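Parallel gripper comparison for small parts out of cartons
Forum: End of arm tooling
Page 1 of 1

kvestergaard56
Posted 03/09/2021

Looking for opinions before I commit to a second set of fingers. We have a two-finger electric parallel gripper on a tabletop arm, with a small camera at the wrist looking down between the fingers. The work is opening and unpacking light cartons, mostly spare parts kits. Flaps come up, item comes out, item goes to a tray.

I have been running two finger options against each other:

Set A is the stock linkage fingers with flat rubber pads.
Set B is a pair of longer printed fingers from Ekwood with a soft ribbed face.

Same arm, same controller, same box. Set B is better on soft bags and anything with a rounded corner. Set A is better on flaps and board edges. I can't get one set to do both and I don't want to pay for a tool changer if I can avoid it. Budget is what's left over from the controller, so not much.

Anyone gone through this?

Ekwood_refugee
We had the ribbed ones for a year. They're good until they aren't. The ribs take a set if you leave the gripper parked closed overnight, and after that your part centre moves on you. Park them open.

For cartons I'd stay with the flat pads. A flap is just a sheet of card and you want two flat faces on it.

kvestergaard56
Parked open already. Haven't seen the ribs take a set yet but I'm only a few weeks in. How bad was the shift?

Ekwood_refugee
2 mm on the worse finger. Enough to miss a connector, not enough to notice on a bag.

laxdal_k
I'd look at it the other way round. Your problem is the camera, and the fingers come second. With longer fingers the tips sit further from the lens, so if you didn't redo the hand-eye calibration after swapping to Set B you're comparing two grippers with one of them handicapped. How are you defining the tool point for each?

kvestergaard56
Separate tool point for each set, measured off the drawing and then touched off on a pin. Hand-eye I did once, with Set A on. The camera hasn't moved relative to the flange so I didn't see a reason to repeat it.

laxdal_k
Fair, that should hold if the mount is stiff. Is it? Most of the clip-on mounts aren't. Tap it with a screwdriver while you watch a still target in the live view and see if the picture comes back to the same spot.

A_Giannakopoulos
Disagree with Kirsten on where to start. I've watched people spend a month on calibration when the pads were glazed. Clean both sets with isopropyl, let them dry, then do it again. Rubber picks up board dust very quickly and goes like glass. If Set A gets better after cleaning and Set B doesn't, there's part of your answer for the price of a bottle of cleaner.

laxdal_k
I didn't say not to clean them.

A_Giannakopoulos
No, but you said the fingers come second. On cardboard I think they come first, second and third.

ksteyn_urlow
What force are you running? We do a similar job at Urlow and ended up with two force settings per item class, low for bags and high for flaps. It took longer to sort out than the fingers did. Most of the complaints we'd had about the ribbed fingers went away when we dropped the force.

kvestergaard56
One setting for everything, middle of the range. I'll try splitting it. The controller lets me change force on the fly but only between moves, so it will cost a bit of time on each pick.

ksteyn_urlow
You won't notice it. Send the new value while the arm is travelling to the approach point if your controller queues I/O, and it's ready when you get there. Check the program number after any firmware update though. Ours lost the queue setting on version 1015 and we only found out from the crushed bags.

elinborg.v
Can someone post what the wrist camera sees with the flat pad fingers at working height? We're choosing between wrist mounting and an overhead mast at Kosside and the big worry is how much of the picture the fingers take up. The brochures always show a bare flange.

ksteyn_urlow
Can do. Ours has the black linkage fingers with the green-edged pads, open gap.
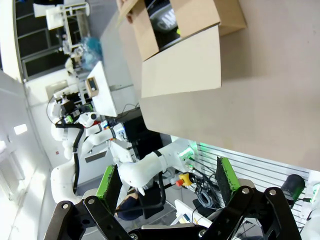

Wrist camera view, carton open on the table, second arm behind.

The fingers are always going to be there at the bottom. We mask them in software so the detector doesn't get ideas about the green strips. The part you care about is the box and what's in it.

elinborg.v
Thanks, that helps. They take more of the picture than I was hoping for. Also that's a lot of clutter behind. Does the second arm confuse anything?

ksteyn_urlow
We crop to the tabletop before detection. White arm against a white wall would be a pain if we needed to find it, but we don't. The shadow under the folded flap gives us more grief than the arm does. The edge of the shadow looks a lot like the edge of the flap if you're working from colour only.

laxdal_k
Depth would fix that.

ksteyn_urlow
Depth would help. It drops out on the black parts though, and we have plenty of black parts, so we'd be swapping one headache for another. For now we take the flap edge from two views and throw out anything that doesn't agree.

A_Giannakopoulos
For Elínborg: overhead mast if your boxes are always in one place, wrist if they aren't. I wouldn't run both unless you enjoy calibrating. The mast also gets blocked by the arm every time it reaches into a deep box.

elinborg.v
Ours move around. Wrist it is, probably. I still have to convince the person who already bought the mast.

kvestergaard56
Reporting back. Cleaned both sets, redid the tool points, split the force into low and high. 16 picks with each set on each item type.

Flat pads: flaps fine, boxed items fine, bags now acceptable on low force. One slip on a bag that was mostly air.
Ribbed: bags very good, flaps still poor. The tips bend away before the flap lifts.

Tapped the camera mount as well. It does come back to the same place, but it rings for longer than I'd like, so I've added a short wait before each image.

I'm going to stay on the flat pads and hold off on the tool changer until November.

Ekwood_refugee
Sensible. Keep the ribbed set in a drawer, somebody will ask for them.

laxdal_k
How long is the wait? If it's over a quarter second I'd stiffen the mount.

kvestergaard56
It's over. I'll make a bracket.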